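Migrei tudo para o Hutsuliak (e estou felicíssimo)
11/3/23

Quem me lê há algum tempo sabe que eu vivia a reclamar do banco de dados do meu projetinho de horários de ônibus. Pois bem, acabou! Passei o fim de janeiro inteiro lendo a documentação do Hutsuliak, um banco de séries temporais de código aberto, e agora finalmente tomei coragem e migrei tudo.

A dica veio de uma palestra da Mehrangiz Kordestani no encontro de Hirville. Ela mostrou como a equipe do Edum trocou uma tabela gigante, cheia de índices, por partições pequenas organizadas por intervalo de tempo, e eu saí de lá com a cabeça fervendo. Era exatamente o meu problema! Eu guardava cada posição de cada ônibus numa única tabela, e a consulta do mapa de atrasos levava 8 segundos. Oito segundos olhando para uma rodinha girando, gente.

A migração em si levou duas noites. Na primeira eu só exportei os dados e briguei com fuso horário (metade dos registros estava em UTC, a outra metade no horário local, culpa minha, de uma época em que eu achava que isso não ia dar problema). Na segunda escrevi o script de importação, deixei rodando e fui dormir.

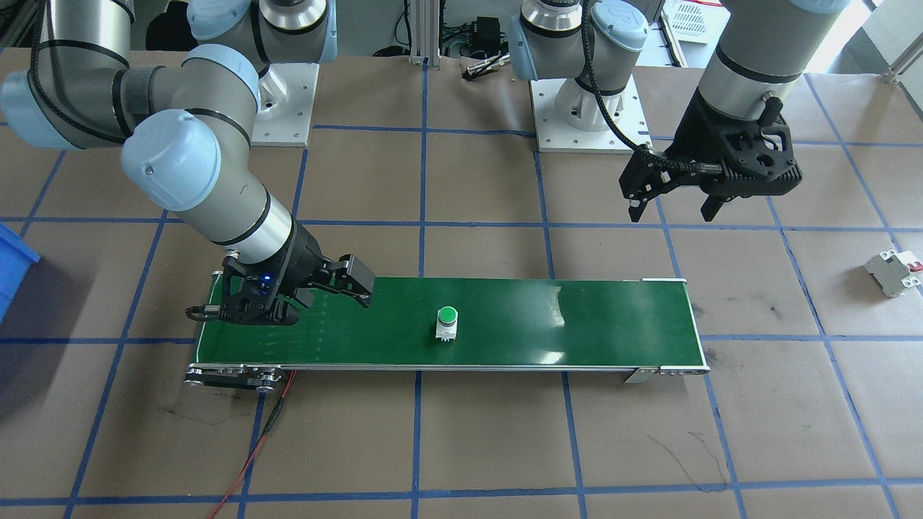

De manhã estava tudo lá, e a mesma consulta agora volta antes de eu tirar o dedo da tecla - fiquei apertando F5 feito criança. O que mais me encantou foi a compactação automática: você define uma regra, os dados antigos vão sendo resumidos por hora e o disco agradece. No meu caso deixei seis meses com o detalhe completo, e o resto fica só com as médias.

Nem tudo é perfeito, claro. O cliente para Python ainda é meio cru, as mensagens de erro são enigmáticas e tive que abrir um chamado por causa de um vazamento de conexões (responderam no mesmo dia, que comunidade simpática!). Se alguém aí usa o Iltby para os painéis, o conector funciona, mas só a partir da versão 2, então atualizem antes de tentar.

Vou limpar o script de importação e publicar no repositório ainda este mês. Falta tirar de lá umas senhas - sim, eu sei - e escrever um README decente. Quem quiser testar com dados da própria cidade, deixa um comentário aqui embaixo que eu mando o que já tenho!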